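# Can a machine make the bed yet?

I said in October that I would write something longer about household robots, after Annelies Dijkstra asked me in the comments whether she should hold off buying a new dishwasher and wait for something that does the whole kitchen. My short reply was no, buy the dishwasher. The longer one took me a while.

I worked in packaging for 22 years, most of it at Ladent, and I have seen a fair number of jobs go over to machines. The ones that went first had the same thing in common. The part arrived in the same place, the same way up, and it was stiff. We had a carton line at Palma that ran through the night with one person looking after it, and it was very good at its job. Then the customer asked for a cloth bag inside the carton, and we were back to people at a bench. We tried suction and we tried clamps. The bag went in twisted or it came out again with the clamp. Four people did that job until the contract ended.

Homes are mostly the cloth bag. The chores that machines already do well at home are the ones where we agreed to put everything in a box first. The washing machine doesn't pick up your clothes, and the dishwasher doesn't clear the table. The robot vacuum is the exception, and it gets by because a floor is flat and it doesn't matter much if it misses a corner.

Bed-making is the chore I keep coming back to. It takes me a few minutes and I'm usually thinking about something else. It needs no strength to speak of. But nearly every step is done by feel, and the cloth is never in the same place twice.
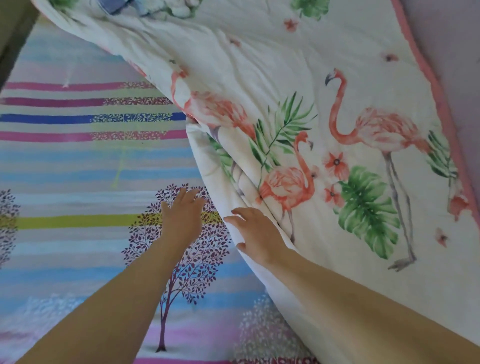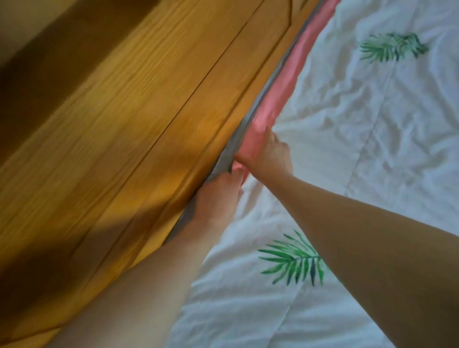 Think about what you would have to write down if you wanted to give that job to a machine. Turning back a quilt is one grip and one pull, but where you grip depends on how it fell, and you can't see the part that's underneath. Tucking is worse. Your fingers go down the side of the mattress where you can't see them, and you stop pushing when it feels right. Too little and it comes out in the night. Too much and you've pulled the other side loose.

Patterned bedding probably doesn't help either. I'm no expert on the camera side of it, but I remember the trouble our inspection cameras had with printed sleeves. They would take a line in the print for the edge of the sleeve and reject good stock all morning. A quilt with a busy print, folded over on itself, has a lot of lines in it that aren't edges.

Liesbeth Van der Linden, who I used to work with, went to see a demonstration at Trokier last year and wrote to me about it afterwards. The machine there folded 40 tea towels while she watched, and 24 of them were as good as she'd have done herself. The rest were folded, but not so you'd put them on a shelf. Someone laid each towel flat on the table before it started - she thought that was the most interesting part, and so do I. Laying it flat is half the work.

I don't say that to be rude about it. Ten years ago I wouldn't have believed 24. And for a hotel, where the beds and sheets are all alike and there are a lot of them, I can see it being worth the money well before it makes sense in a house. A laundry would come before that. Baresska already sells a machine that feeds flat sheets into an ironer, but you have to hand it the corners.

So my answer to Annelies is still the same. Buy the dishwasher. If you want a guess at the order of things, I'd say folding towels first, then loading a machine from a basket, then clearing a table with nothing precious on it, and beds a good way behind. Fitted sheets last of all. I can hardly do those myself.

Next time I'll get back to the label printer, as I've had two emails asking whether I ever fixed the feed roller. I did, mostly.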